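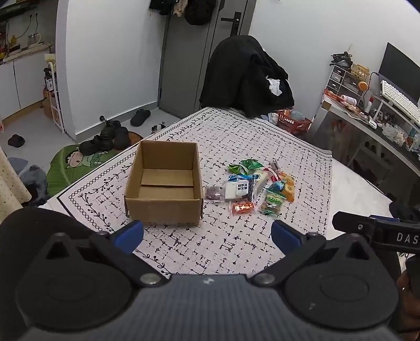
What is in the Abera word list?
Place names and family names copied from old parish books in the Sustska valley, 738 entries in all. Each line has the name, the year it was written down and the page.

Files
names.txt – the full list, tab separated
variants.txt – spellings that differ from book to book
Lines starting with # are notes by Raluca Stoica. 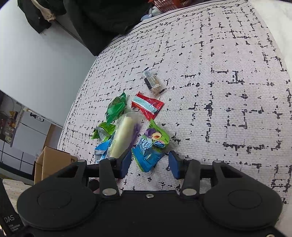
Years before 1800 are less sure, and 10 of them are marked with a question mark. Page numbers follow the Skindberg copy, which is missing 7 pages near the back. Please send fixes to Gus Marchetti with the page number.

Last changed Mar 3, 2007. Free to use – please name the list.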